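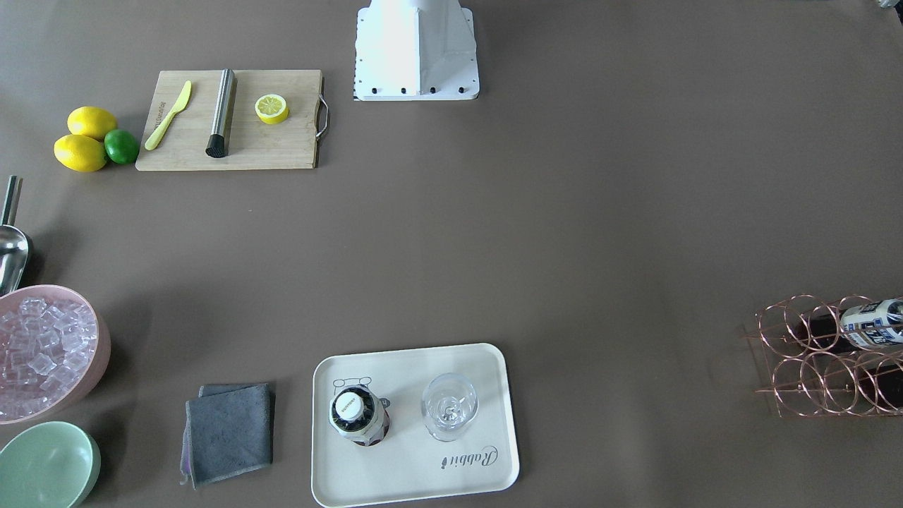
Ballik Halbschuh Herren, Glattleder schwarz, Weite H
Artikelnummer: 1491
Hersteller: Burkemwood

Der Ballik ist ein geschnürter Halbschuh für breite Füße und hohen Spann. Der Schaft besteht aus Rindleder, das Futter aus Textil, im Fersenbereich aus Leder. Die Lasche ist beidseitig angenäht - Schmutz gelangt so schlechter ins Innere. Geschnürt wird über 6 Ösenpaare.

Technische Daten
Obermaterial: Rindleder, 1,8 mm
Laufsohle: Polyurethan, geklebt
Absatzhöhe: 25 mm
Weite: H
Größen: 40 bis 47, keine halben Größen
Gewicht: 410 g je Schuh in Größe 42

Das Fußbett ist herausnehmbar. Zum Lieferumfang gehören 2 Paar Einlegesohlen, 3 mm und 5 mm stark. Wer eigene orthopädische Einlagen trägt, entfernt das Fußbett vollständig. Die Brandsohle darunter ist eben und durchgehend vernäht.

Größenhinweis: Der Leisten entspricht dem des Modells Inthanon. Gegenüber dem Pokier fällt der Ballik im Vorfuß weiter aus, die Länge ist gleich. Bei schmaler Ferse die stärkere Einlegesohle verwenden.

Pflege: Feucht abwischen, bei Raumtemperatur trocknen lassen, farblose oder schwarze Creme auftragen. Nicht maschinenwaschbar.

Seit Juli auch in Dunkelbraun lieferbar, Größe 47 - vorerst nur in Schwarz. Ersatzschnürsenkel (90 cm, rund, gewachst) sind separat erhältlich.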